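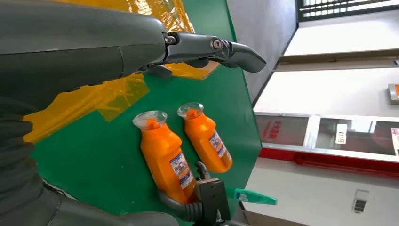 Werkari Clurnetia bench cell
Two-arm handling for small bottles and film

The Clurnetia is a bench cell for mixed packing work at low volume. It picks capped bottles from the table, presents the label for reading and passes them to the next station. Bottles may be standing or lying.

Rated speed: 9 bottles a minute
Largest bottle: 600 ml
Arm covers: ribbed bellows, changed without tools
Supply: single phase

Staffing
The cell needs one operator, who may look after a second cell as well. At the Cundgate site, packers moved from hand placing to film loading, label checks and clearing stops. Each had 30 hours of training, and shift lengths stayed as they were. Lifting fell; time on foot between benches went up — plan the layout with this in mind.

"Film is still the hard part," says Ott Eglītis, line lead at Cundgate. "We load it by hand and I expect we will for a while."

Options
Rutherford label reader, left or right mount
Spare fingertip set, part 146
Operator course, on site or at Werkari

Lead times are given with the quotation.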